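Measuring Moisture in Stored Lumber: Speaker Notes
Roy Catterall, Pickering workshop session, 15 September 2019

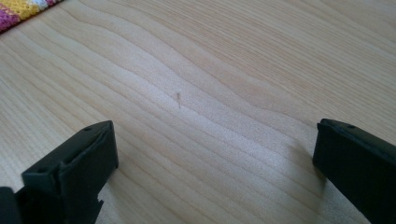 Slide 1. Start with the definition. Moisture content is the weight of water in the board divided by the oven-dry weight of the wood, given as a percent. Green lumber can read above 100. Pause here, because people who are new to this assume 100 is a ceiling.

Slide 2. Free water and bound water. Free water sits in the cell cavities and leaves first. Bound water is held in the cell walls. Shrinkage starts when the free water is gone and the walls begin to dry. Point to the bend in the curve. Do not read out the axis labels.

Slide 3. Direction of shrinkage. Along the growth rings is greatest, across the rings is less, along the length is small enough to ignore for most furniture. Flat-sawn boards cup for this reason. Hand the two sample blocks to the front row and keep talking.

Slide 4. Pin meters. They read electrical resistance between two points. Species and temperature both need correction. Drive the pins in line with the grain unless the manual for the meter says otherwise. Surface water gives a false high reading.

Slide 5. Pinless meters. No holes, faster, but the reading is an average over the sensing depth and depends on the density setting. Thin boards must be lifted clear of the bench or the bench gets measured too.

Slide 6. The storage trial. Credit Feven Wolde for the stacking and Seul-gi Yoo for the spreadsheet. 54 boards, three stacks, stickers at equal spacing. Readings taken every 15 days from May onward, same marks on each board. Stack three was against the outside wall. Its ends dried faster than its middle, and most of the end checks were there.

Slide 7. Oven test. Cut the sample well in from the end of the board. Weigh at once. Dry at 103 degrees Celsius until the weight stops changing. Show the worked sum on the next click.

Slide 8. Common errors. Wrong species setting. Reading only the board on top of the stack. Cold lumber brought inside and measured right away. Skip the last one if time is short.

Slide 9. Questions. Eleri Bellis has the spare meter for anyone who wants to try it on the offcuts. If kiln schedules come up, refer them to Kirsty Cropper's session after the break. Handouts are on the side table by the door, meter correction tables on the back page.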